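I gave up coffee in July, which is a stupid month to give up anything. The plan came from my neighbor Svend Thoroddsen, who quit years ago and has the skin of a man in a vitamin ad. 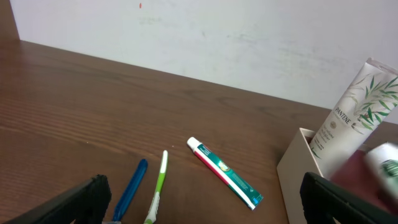

My habit was three cups before nine, all from Kirik, the place on the corner where they knew my order and, I suspect, pitied me. I figured I'd save about $20 a week. I then spent $527 on a bicycle, so the math is still being worked out.
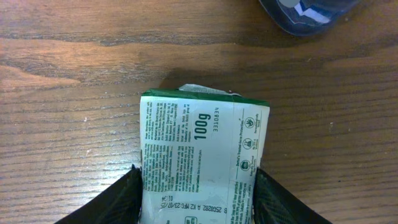 The headaches were as promised. I slept through two alarms and one dentist appointment. Svend brought over a bag of roasted chicory — a root, for the record — and stood there until I drank some.

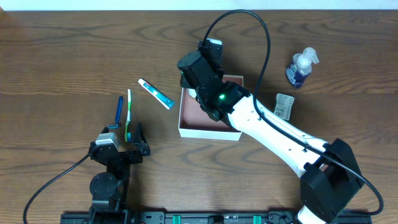 It tastes like a campfire somebody put out with soup. I'm on my second bag. Kirik still gets my muffin money.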